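Murkano Handheld Sessions: Data Card and Collection Rules
Posted by Thaddäus Bühler, December
14 shares | 6 comments

## Scope

This card covers the tabletop part of Murkano, recorded with two hand-held grippers, one per hand. It lists the rules an episode must meet before it is merged. Rules for the fixed-arm part are kept in the Plondik repository and are not repeated in this file.

## Contents

- Episodes in this release: 352
- Operators: 6
- Maximum episode length: 35 seconds
- Split: by operator, never by episode

The target for the next release is 1000 episodes. Labels follow the Flevness schema without changes. Field names are lowercase, and unknown values are written as `null`. An empty string fails validation.

## Start condition

An episode starts with both grippers open, above the table surface, and on opposite sides of the object. Jaws must not touch the object or each other. The operator holds this position until the start tone ends. Trimming an episode afterward to create a valid start is not permitted.

Cables must be free to move through the full reach of the task. A cable may pass over the table edge or lie against the operator's wrist. It must not cross between the jaws and the object at any time during the episode. If it does, mark the episode `cable_fault` and record it again under a new ID.

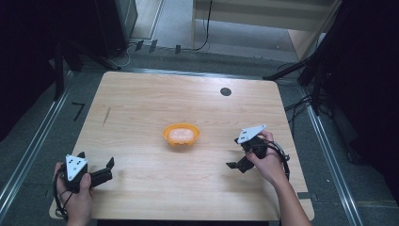
Veronika Plattner objects that the cable rule is too weak as written: a cable can stay clear of the jaws and still pull on the wrist, and the resulting drift ends up in the trajectories as if it were intended motion. She asks for a slack check at full reach before each block, with the result stored in the session log.

The slack check is adopted as a required step. Store it as `slack_ok`, true or false. Blocks recorded before the change carry `null` and remain in the release.

## Objects and food items

- One object per episode unless the task name ends in `_multi`.
- Bowls with contents are logged as a single object. Contents go in `fill_note`, free text.
- Replace food items between operators.
- Wipe jaw surfaces after any contact with food and log the wipe.

## Rejection

Reject an episode if a jaw leaves tracking during a grasp, if the operator's bare hand touches the object, or if the table shifts. Rejected episodes keep their ID and are moved to `rejected/`. Do not renumber.

Review is done by a person who did not record the block. Disagreements go to Imhof and are settled in the Friday merge. Until then the episode stays in `pending/`.

## Known gaps

Left-handed operators are underrepresented. Grip force is not recorded. `fill_note` is not normalized, so searches on it will miss spelling variants.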